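The table with a river in it

I had been at Skareck for maybe ten minutes when Catriona Cruickshank handed me a coffee and told me her planner was too polite. It was a Wednesday, it was raining, and I had no idea what she meant.

She meant the software that works out how a robot arm gets from one place to another. Hers is called Plondier, and it's been her baby for 3 years. Give it a list of objects and it hunts for a path that doesn't hit any of them. The trouble, she said, is that it used to hate getting close to stuff. Put an apple next to anything bigger than itself and the arm would take the scenic route, or just give up and sit there.

So her team built it some awkward furniture. All of it lives in simulation, which means you can be as mean as you like and never have to mop up any juice! My favorite is a table called Flancombe - two slabs of wood with a wavy gap snaking down the middle. Most planners think of a tabletop as one nice flat rectangle. Flancombe breaks that idea on purpose. The software has to learn where the wood stops, and it stops somewhere different every few inches.

"If you tell it the table is a box, it'll happily put your lunch down on thin air," Catriona said.

The groceries get shuffled for every run, and there are 890 saved layouts so far. I asked to see a hard one and she scrolled straight to number 108 (she knows them by heart, I swear). Here the big question is order. Do you go for the fruit on the plate first, or deal with the tall carton standing right beside it? The old version picked the fruit and spent 6 seconds thinking before it quit. The new one checks both orders at once and drops whichever looks worse.

I pulled up a chair and she hit reset.

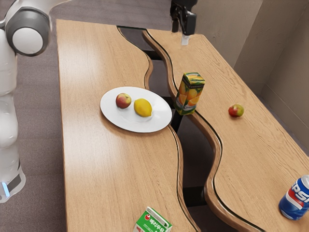
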